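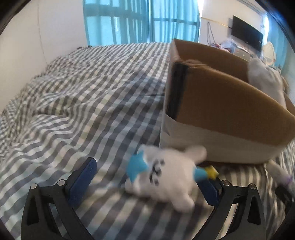
Según Paraskevi, las demostraciones que salen mal también hay que guardarlas, marcadas aparte, y borrarlas en el momento es tirar trabajo. Me lo escribió anoche y esta mañana seguía pensando en ello. Llevo dos semanas borrándolas.

8 de junio de 2018. Viernes de peluches y caja de cartón, sobre la cama. La tarea es siempre igual: acercar la pinza abierta, cerrar, levantar, soltar dentro de la caja. Luego se vacía la caja y se empieza otra vez con todo en otro sitio. Con el total de hoy voy por 1.406 y en Tallura quieren 2.000 antes de cerrar esta parte. Me había puesto 150 para el día y los hice, los últimos con la muñeca cargada.

Me cuesta no repetir el mismo gesto. Entro casi siempre recto y a la misma velocidad, y el modelo va a aprender eso, mi manía. Por la tarde me obligué a entrar de lado y a dejar los muñecos tumbados o medio metidos en una arruga de la sábana. Tardo más – la tela se viene con el muñeco si cierro demasiado abajo.

Hablé con Walter Benavides por lo de los movimientos bruscos. Dice que si giro rápido la imagen se emborrona y esos tramos sirven de poco. Quedamos en que haga una pausa corta antes de cerrar la pinza.

Desde hoy no borro nada. Los fallos van a una carpeta propia, con la fecha y una palabra: resbala, tela, borde. Mañana pruebo con la caja al otro lado de la cama.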